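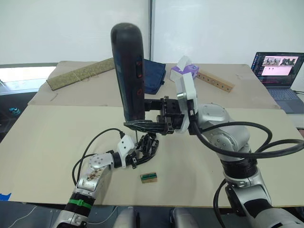 Figure 2. Collection station, head camera view. Gripper on the right arm, multi-fingered hand on the left.

3.2 Collecting the demonstrations

All demonstrations were recorded at one station, in the Rornley lab. Two arms, one table, beige cardboard sheets laid over the top. The two arms carry different end effectors and we kept it that way for the whole set: parallel gripper on the right, hand on the left. The gripper does the holding. The hand does the fiddly part. We tried mirroring the setup early on and dropped it, the operators hated it and the episodes were slow.

Target was 2,000 episodes. We got 2,000, but not the first 2,000 we recorded; see 3.4 for what was thrown out and why.

Operators. Four people took turns (Niven, Simon, Dunbar, Swanson), same teleoperation rig for everyone, sold as the Telel. Each new operator did 70 practice episodes that are not in the released set. That number was picked by Ailsa Nisbet after looking at the first operator's completion times, which stopped dropping somewhere before that. We did not test a smaller one.

Episode structure. Start pose, prompt read aloud, go. Operator calls the end. No time limit, though anything where the operator stopped moving for a long stretch got flagged and most of those were cut. Prompts are short and were written by the operators themselves ("hold it up and reach for the block", "put the tall one down by the box"). Spelling was left as typed. We kept duplicates.

Objects. Household and workshop things mostly, plus small parts. Between episodes the operator moves whatever they like on the table, no script. An earlier pilot had a script with fixed start positions and the policy trained on it learned the positions, more or less ignoring the camera. So: no script. Things at the back of the table stay there as clutter whether or not the prompt mentions them. A tissue box is clutter in one episode and the target in the next. The laptop stays on the table too, at the far right, and was not masked out in training.

Cameras. One head view, used for everything reported in this paper. Wrist views were recorded for part of the set but the time stamps drifted against the arm log and we did not trust them. Fixing that is ongoing.

Cables. Worth a note becuase it cost us time. The cable on the gripper side loops out over the table and is in view for a good share of every episode. We considered rerouting it behind the arm. Did not, the wrist lost range. The trained policy does not seem bothered by it but we have no ablation for this.

3.3 Labels

Success labels were given by the operator right after each episode, one key press. A second person then watched the recording and labeled it again without seeing the first label. Where they disagreed the episode went to Swanson, whose call was final. Most disagreements were about objects placed near the goal but not quite on it, and the guidelines (Appendix B) were rewritten in April to cover that case. Earlier episodes were relabled under the new wording.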